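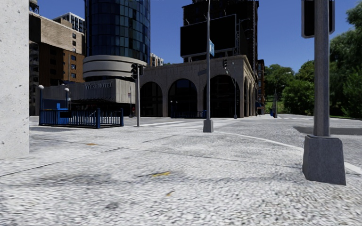
El apartamento lo reservé a las tantas, medio dormida, y por eso me equivoqué de Pliltelel. Hay dos. El de la costa, con su paseo y sus terrazas, y el otro, el de dentro, a 200 kilómetros del agua. Tretow me mandó la confirmación con una foto de una playa y yo no miré más. Bajé del autobús con la maleta, la sombrilla y las chanclas puestas. Un cruce adoquinado, gris. Un semáforo, un poste con un letrero azul de calle y, a la izquierda, un pilar de hormigón cuadrado contra el que apoyé la sombrilla para buscar las llaves en el correo. No olía a mar. Eso fue lo primero.

Pregunté en la farmacia. La playa, dije. La mujer miró las chanclas. Luego miró el reloj, como si la playa fuera cosa de horarios.

—Por la tarde —dijo.

Pensé que me tomaba el pelo. Salí.

El apartamento estaba en un tercero sin ascensor, calle Ospina, puerta verde. Caja de llaves con código. Código malo. Llamé a Tretow, musiquita, un cuarto de hora de musiquita, y al final una voz que me dijo que probara al revés. Al revés funcionó. Dentro, todo como en el anuncio. La mesa de cristal, el sofá azul, el cuadro con un velero. Una cesta con toallas de playa enrolladas y una nota: «Rogamos sacudan la arena antes de entrar». Me senté en el sofá y me reí un rato, yo sola, luego menos.

En el anuncio ponía terraza con vistas frontales. Abrí. Tejados, antenas, una señora tendiendo. Más allá campo seco y una línea de cerros. Dos tumbonas mirando a los cerros, muy bien puestas. Me tumbé en una porque estaba pagada.

Me dormí, claro. Cuatro horas de autobús. Me desperté con la cara caliente y un ruido que no supe qué era. Pensé en la carretera. Después pensé en un camión que no acababa de pasar nunca. La señora de enfrente estaba quitando la ropa deprisa, las pinzas en la boca.

—¡Que sube! —me gritó, con las pinzas.

—¿Qué sube?

No contestó, se metio para dentro y bajó la persiana.

Me asomé. Por el fondo, donde los cerros, había una raya brillante. Una raya fina, de lado a lado. La miré como se mira algo que seguro que es un invernadero. Luego la raya ya no estaba en los cerros, estaba en el campo, y el campo se iba poniendo azul por partes, primero lo bajo, las acequias, luego los bancales. Sin prisa. Sin ola casi. Como cuando llenas una bandeja.

Bajé corriendo con el bañador debajo del vestido y una toalla de la cesta. En la calle la gente iba hacia el mismo lado, con neveras, con niños, con un flotador en forma de piña. Nadie hacía aspavientos. En la esquina del hotel Starnus habían sacado ya las mesas y un camarero escribía con tiza: sardinas, 15 euros la ración. Carísimo. Un robo, y aun así cola.

La última calle acababa en una cuesta y la cuesta acababa en el agua. Agua de verdad, salada, la probé. Fría que cortaba. Una fila de almendros asomaba por la mitad, con las copas fuera, y un chaval iba nadando de uno a otro tocando las ramas.

—¿Hasta cuándo dura? —pregunté a un señor que se estaba quitando los calcetines.

—Hoy, hasta las nueve. Mañana no sé, mañana hay viento.

Lo dijo igual que en cualquier sitio de costa, con esa pereza. Dejé la toalla en un ribazo y entré. Debajo de los pies, en vez de arena, terrones. Hierba, que se movía. Pisé algo duro y era un surco, creo. Nadé hasta el segundo almendro y me quedé agarrada, con el corazón a toda prisa, mirando el pueblo desde fuera. Se veía mi terraza. Las dos tumbonas.

A las nueve menos algo la gente empezó a recoger y yo también, por no quedarme la última. El agua se fue por donde había venido y dejó el campo oscuro, lleno de charquitos, y unos pájaros blancos andando por ahí como si buscaran las gafas.

Subí. Sacudí la toalla en el rellano. Cayó tierra, una hoja de almendro, una concha pequeñísima.

Tenía un mensaje de Tretow. Que habían detectado un error en mi reserva, que lamentaban las molestias, que me cambiaban sin coste al Pliltelel bueno, el de la costa, y que había un autobús a las ocho de la mañana. Contestar antes de 20 minutos. Lo había mandado hacía tres horas.

Puse el bañador a secar en la barandilla, con dos pinzas que encontré en un cajon. La señora de enfrente subió la persiana y me hizo señas de que así no, más adentro, que mañana venía con viento. Lo metí más adentro.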